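3.2 Removing the hard drives

The second part of the study looked at what happens to office computers once they reach the sorting bench. Most published work on reuse begins with the test results or with the resale price, and the time spent opening machines is treated as a fixed cost. At the Nelldale workshop we found that it varied a good deal from one case design to the next, and that the drive bay was where most of the difference arose.

The workshop received 128 desktop computers during the period of the study, all from the same source, a firm called Segura that was clearing two floors of offices. They came on pallets, without keyboards, screens or leads. Each machine was given a paper label with a running number on delivery, and the same number was later written on a label for its drive. The agreement with Segura required every drive to be taken out and wiped on separate equipment before anything else was done to the computer, so no machine could be switched on or tested until its drive was out.

Work was done at two benches. Both had a rubber mat, a lamp on an arm, a tray for screws and a wrist strap clipped to an earth point. The workers were free to sit or stand, and most stood. Tools were kept to a cross-head screwdriver, a flat screwdriver, a plastic lever and a small torch. We didn't prescribe a method. Workers opened each case as they thought best and we noted the order of the steps, the tools picked up and any point at which the work stopped for more than a few seconds.

For the purpose of comparison we divided the drive mountings into screwed and carried types. In a screwed mounting the drive is fixed directly to a metal cage with screws through its sides, and the worker usually has to reach both sides of the cage to free it. In a carried mounting the drive sits in a plastic carrier, which slides or clips into the metalwork and is let go by pressing a pair of tabs. Figure 1 shows a mounting of the carried type in one of the Dell machines, with the blue carrier hanging from a silver bracket and the drive held upright inside it.

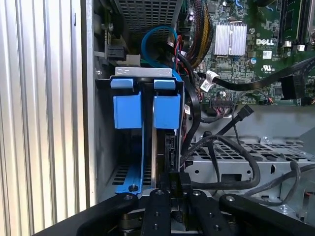 Figure 1. Hard drive in a blue plastic carrier with two release tabs, inside an opened desktop case. A blue SATA cable passes behind the metal bracket, and part of the motherboard is at the upper right.

Carried mountings were quicker to empty in nearly every case we timed, and for these machines the screwdriver often stayed on the bench. The usual order was to pull off the data cable and the power lead, press the tabs, draw out the carrier and then flex it slightly to let the drive go. Where the order was changed, and the tabs were pressed before the cables had been pulled, the carrier tended to come part of the way and then hang by its leads. This put a strain on the connectors. We recorded two drives with a cracked data connector over the whole period, and both had been taken out in this way.

The colour of the parts seemed to matter more than we had expected. Workers new to the bench looked for coloured plastic first and tried pressing or pulling it before they did anything else. In cases where the release parts were black or bare metal, the same workers turned the machine over, looked for screws and sometimes undid ones that had nothing to do with the drive. Those screws then had to be put back. The delay was short each time but it came up often, and it was the most common reason for a pause in our notes.

Cables were the next most common. A data cable with some slack in it could be moved aside with one finger. A cable that had been tied down, or led tightly behind a bracket, had to be followed by eye to find which end to free, and this was when the torch was used. Some data plugs had a small metal latch that must be squeezed before the plug will move. Experienced workers felt for the latch without looking. Others pulled first, and squeezed when the plug did not give.

Dust was heavier than in earlier deliveries to the workshop, mainly on heatsinks and fan grilles. It was left in place until the drive was out, as the brush and extractor stood at the far end of the room and the workers preferred to carry each machine there only once. We did not count cleaning as part of the removal time.

Once free, each drive was labelled, placed in a foam-lined crate and entered in the record kept in Drininer, the stock program already used at the workshop. The entry took almost as long as the removal itself for the quickest mountings. Five of the machines held a second drive, and in these the two drives were given the same number with a letter after it. Empty carriers were clipped back into the machine they came from. Before the study they had been thrown together in a box, and matching them up again when a replacement drive was fitted had been slow work, particularly as carriers of the same colour do not always fit the same case.

The screws from screwed mountings were treated in a similar way and taped in a small bag inside the case. This was suggested by the staff at Barkix, who refit the machines after wiping and who had complained of missing or mixed screws. The bags added a little to the time at the bench. We have kept that time in the figures for screwed mountings, although a workshop that did its own refitting might choose to leave it out.

The removal times for the two types of mounting, and the way they changed as workers became used to the cases, are given in the next section.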